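4.2 Sorting and tidying in the shared playroom

By the second month most of the families we visited had settled on some way of putting the building bricks to bed at night, and it is a pleasure to report how much thought they had given it. Of the 272 households in the Lirkmont study, a good many sorted by colour, which the younger children took to straight away. Others sorted by size, or by whoever had last been playing (a system that made perfect sense to the family and to no one else!).
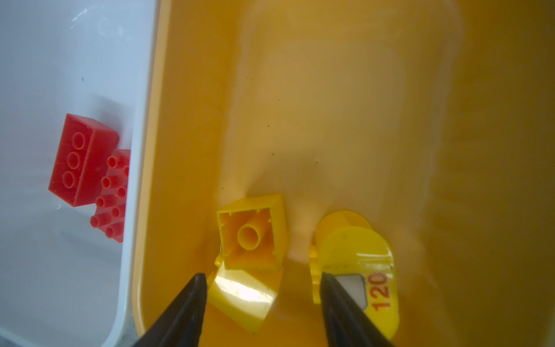 Parents told us that colour sorting gave a three-year-old something to say out loud while working, and the talking seemed to keep the job going. Grandparents were fonder of one big box, and we heard some lovely arguments on the subject over cups of tea.

Figure 5. Plastic bins on a marbled floor, with floral and ribbon wallpaper behind.

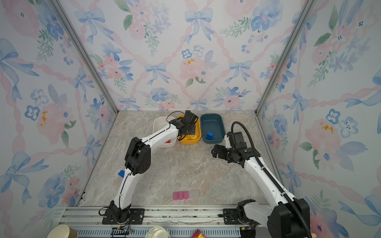
Merle McKinnon
Senior Lecturer in Early Childhood Studies

Our diaries covered 12 weeks, and parents were asked to write in them after tea, while the evening was still fresh. Hafþórsson's earlier work had led us to expect that tidying would fall away once the novelty wore off. In our households it dipped in December — as anyone with small children and a Christmas tree might guess — and then picked up again.

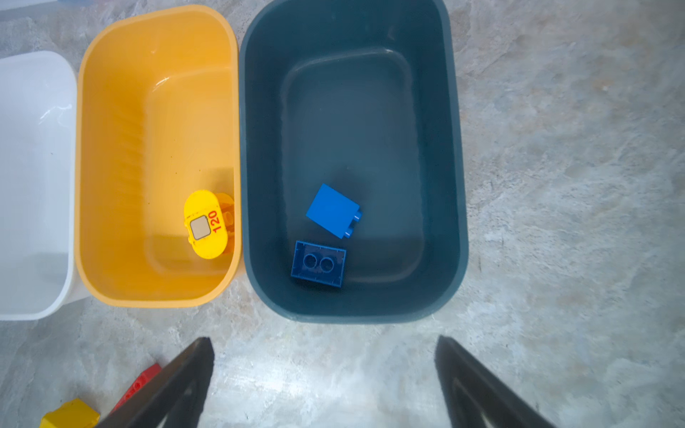
Where two children shared a room, the older one tended to become the judge of what went where. Keegan Maihi, who coded the diaries, noted that these small rulings were seldom challenged before the age of five, and were challenged constantly after it. We return to siblings in Section 4.3.

Print this page
E-mail this article

Related articles
Bedtime routines in the Lirkmont households
Galletti revisited: play, talk and the family kitchen
Keeping a diary with under-fives: notes for parents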